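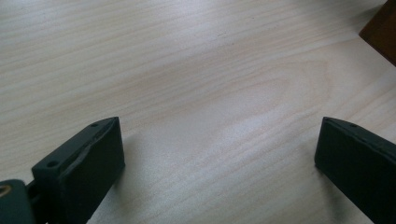

Two fingers on the packing bench

27 June 2018

I work at Nisside since many years, always in packing, and I want to write down how it goes now with the gripper, before I forget how it was without it. My niece corrects my English, but today she is on holiday, so please be patient.

The gripper has only two fingers, dark and blunt at the ends. When they stand open over the pale wood of the bench, you see how simple it is. My own hand does so many things that I never noticed before. I feel if a box is soft in one corner, I turn it, I put it aside. For this tool we must decide all these things before and write them in a list.

Sebastian Ilie and I made this list together. It has 54 lines and I think it will grow until November. Some evenings I come home more tired than in the old times, but it is my head that is tired and my shoulders are fine.

What I miss is the talking. Before, we were four at one bench, and Elvia Ochoa told us the whole story of every film she saw. Now she is at the labels, on the other side of the hall, and we meet at lunch – if the breaks are at the same time, and this is not always.

Kirsty Sutcliffe from the office asked me if I am afraid for my job. I said no, but I thought about it on the bus. They promised us in writing that all 3 shifts stay. I keep the paper in the kitchen drawer.

Next week I learn to change the finger pads by myself.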